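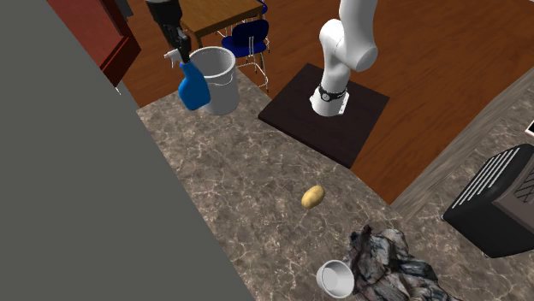

Saying No Without the Long Explanation

Most of the people who came to the June evening group had the same complaint in different forms. They agree to things quickly, regret it by the time they get home, and then spend days resenting the person who asked.

Tímea Vass led the session and began with a short writing exercise. Everyone listed the last few requests they had said yes to and marked the ones they would have turned down if they had waited an hour. One man had marked every line on his page. A woman who had driven in from Traken had marked only one, but it was the request that had taken up her whole spring: she had agreed to host her brother-in-law for a weekend and he stayed 63 days.

We talked for a while about what happens in the body at the moment of being asked. Several people described a tightness in the chest or throat. Others said they felt nothing at all until later. Tímea's suggestion was to treat the first few seconds as information and to put off answering. "Let me get back to you tomorrow" is a complete reply. So is "I need to look at my week." You do not have to sound sorry when you say it.

The harder part was the explanation. When we do say no, many of us add a reason, then a second reason in case the first was too thin, and then an offer to do half of the thing anyway. Each reason gives the other person something to solve. If you say you can't help on Saturday and then say it's the drive, they will find you a ride. In pairs, we practiced giving a refusal in one sentence and then staying quiet. The silence felt very long to almost everyone. Tímea timed one of them, and it was under four seconds.

Thiện Đặng spoke about trying this with his mother, who is 72 and calls most evenings. He had been picking up every time, often in the middle of dinner with his kids, and was short with her as a result. He told her he would call on Wednesday and Sunday and would have time to talk properly then. She was hurt for a couple of weeks and told his sister so. He kept to the calls. He said the guilt has not gone away, but he is less irritable on the phone and they have started talking about things other than why he didn't answer.

There was some disagreement about work. Two people said that a plain no to a supervisor is not realistic where they are, and the group mostly agreed. What seemed more usable was asking which existing task should wait. That puts the choice back with the person who sets the priorities.

For the coming month, try this once a week. Pick a small request, from someone you are not afraid of, and wait 20 minutes before you answer it. Write down what you wanted to say at first and what you said in the end. Bring the notes if you like. You won't be asked to read them out.

The next group meets Wednesday at 7 p.m. in the upstairs room at Zoleck House. Please use the side entrance, as the front door is locked after six. The topic is apologies, including the ones we are still waiting for.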